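Section 4: Fitting the Wall Panels and Corner Strips

This section covers the installation of Stoso decorative wall panels in a three-sided counter niche. Read it through before cutting any material. The counter surface must already be installed and fixed. If it is not, return to Section 3.

Section 4 applies to printed panels with bonded facing. Unprinted panels of the Trernthorpe series use a different strip and are covered in Appendix B.

4.1 Before you start

Check the contents of the carton against the packing slip. A standard niche kit contains:

Back panel, 1
Side panels, left and right, 1 each
Corner strips, 2
Top trim, 3 lengths
Panel adhesive
Corner sealant
Shims, assorted

Not supplied: tape measure, level, fine-tooth saw, straightedge, notched spreader, caulking gun, masking tape, clean cotton cloths.

Store the panels flat in the room where they will be installed for at least one full day before fitting. Do not lean them against a wall. A panel that has taken a bow in storage will pull away from the adhesive at the center.

CAUTION: Panel edges are sharp after cutting. Wear gloves when handling cut pieces.

CAUTION: Switch off the power to any outlets in the niche at the breaker before removing cover plates. Confirm with a tester that the circuit is dead.

4.2 Checking the walls

1. Remove old wallpaper, loose paint, and grease. Fill holes deeper than 3 mm and sand flush.

2. Hold the straightedge against each wall horizontally, then vertically. Mark any hollow or high spot in pencil. High spots must be sanded down. Hollows may be left if the adhesive bed will bridge them.

3. Measure the width of the back wall at counter height, at mid-height, and at the top. Write down all three figures. Use the smallest for cutting and take up the difference behind the corner strips.

4. Check both rear corners with a square. The strips accept side panels set at a right angle or opened outward. They do not accept a corner that closes inward.

5. Prime bare plaster and allow it to dry. Painted walls in sound condition need no primer, but gloss paint must be dulled with sandpaper.

4.3 Planning the pattern

The floral print on the panels runs in one direction. An arrow on the back of each panel points to the top. The print is not matched across the corners, and the corner strip is wide enough that a small offset between stems will not be noticed at normal viewing distance.

1. Stand the panels in the niche without adhesive. Use shims to hold them clear of the counter.

2. Decide how much to trim from the top and how much from the bottom. Blooms cut through at the top edge are usually less conspicuous than stems that end short of the counter.

3. Mark the trim lines on masking tape applied to the face. Do not write directly on the print.

4. Check that the side panels are not exchanged. Left and right are marked on the back next to the arrow.

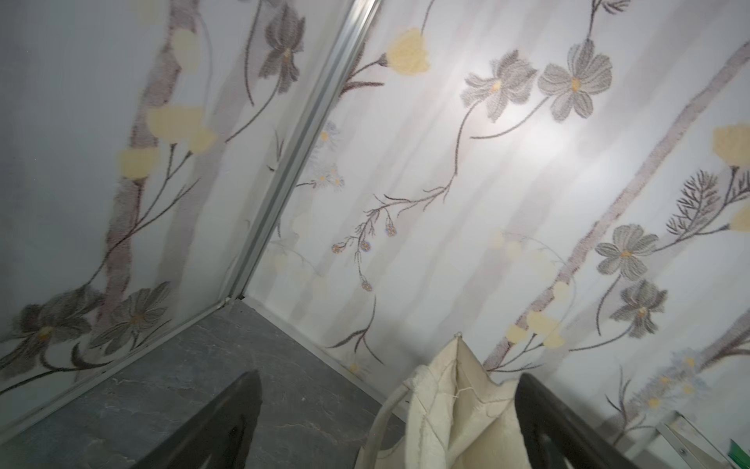
4.4 Cutting

1. Lay the panel on a flat bench with a sacrificial board beneath it. Place it face up for a hand saw and face down for a circular saw.

2. Cut along the tape line in one steady pass. Do not force the blade.

3. Ease the cut edge with fine sandpaper, working away from the face.

4. For outlet openings, drill a starter hole in each corner of the marked area before using the jigsaw. Square internal corners tend to crack.

5. Dry fit again. Leave a gap of 3 mm between the bottom edge and the counter, and the same gap inside each corner strip.

Note: The gap in the strip is for movement. A panel pushed hard into the strip may buckle when the room is heated.

4.5 Installing the panels

Fit the back panel first, then the strips, then the sides. The order cannot be changed once adhesive has been applied.

1. Spread adhesive on the back of the back panel with the notched spreader. Keep it clear of the outer edges by the width of two fingers.

2. Set the panel on shims and press it to the wall from the center outward. Check for level.

3. Slide a corner strip over each vertical edge of the back panel. The strip should meet the counter at the bottom without lifting. If it rocks, file the lower end square.

4. Run a thin bead of sealant in the open channel of each strip.

5. Apply adhesive to one side panel, guide its rear edge into the channel, and swing the front edge to the wall. Repeat on the other side.

6. Wipe squeezed-out adhesive from the facing immediately. Cured adhesive cannot be removed without damaging the print.

Brace the panels until the adhesive has set. Battens cut slightly longer than the width of the niche are suitable if the ends are padded with cloth.

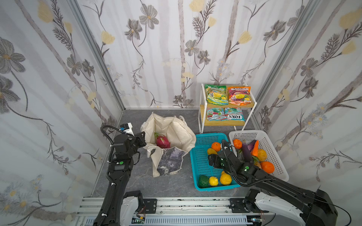 Setting time depends on temperature and on the wall behind. Masonry holds the cold and slows the adhesive considerably, so in an unheated room between November and spring the bracing should stay in place for twice the time printed on the tube.

4.6 Sealing the counter joint

1. Remove the shims. Vacuum the gap along the counter.

2. Apply masking tape to the counter and to the lower edge of the panels, leaving the gap exposed.

3. Fill the gap with sealant in one continuous run per side. Smooth with a damp finger and remove the tape while the sealant is still soft.

4. Keep water off the joint until the sealant has cured.

4.7 Care

Clean the panels with a damp cloth and mild soap. Do not use scouring pads, bleach, or solvent. Corner strips may be wiped with the same cloth.

4.8 Replacement parts

Corner strip, gray: part 551
Top trim, single length: part 123
Corner sealant: part 29

Order through Vukadinović Supply, Atstead depot. Quote the batch code from the back of the panel when ordering a replacement, as print shades vary between batches.

Section 4 revised 24 October 2022, K. Ots. Replaces all earlier versions of the niche kit instructions.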